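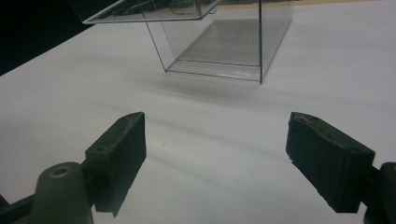 ### 4.2 Approach planning for transparent containers

The planner in Rovudex takes a wrist image and returns a pre-grasp pose plus a confidence value. For opaque objects it uses the depth channel directly. Clear plastic breaks this. Depth returns pass through the walls and land on the table, so the fused cloud shows a flat surface where the container stands, and the collision checker accepts paths straight through it.

We therefore added an edge branch that runs on the color image alone. It extracts thin line segments, groups them by vanishing direction, and fits a box model with five free parameters (three for position and yaw on the table, two for the footprint). Height is left open until the rim has been seen. The branch was trained on 800 wrist images from the Zuccaro set, with 173 more held out. Frames with no usable base line were kept in both splits and labeled as rejects.

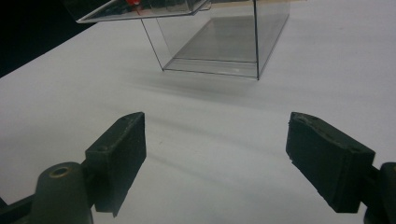
**Figure 3.** Wrist view with the fingers open and a clear box ahead on a white table.

Segment grouping is the step most likely to fail, and the base is where we anchor it. Edges high on a container often leave the image at close range, and a tilted panel gives lines that do not agree with the walls. Both conditions hold in Figure 3: the top of the box is out of view, and an angled clear rim or lid section juts out at its upper left. The fit starts instead from the front line of the base and the vertical edge that meets it at the front-right corner. Color seen through the plastic, such as the small red spot at the top of the figure, is masked before grouping – otherwise its outline competes with the rim.

The soft shadow below a container is not used as a cue. An early version in Grastell did use it, and the estimated footprint drifted toward the camera whenever the overhead light changed. The current fit runs at a fixed budget of 400 hypotheses per image, and the result is passed to the collision checker as a solid volume.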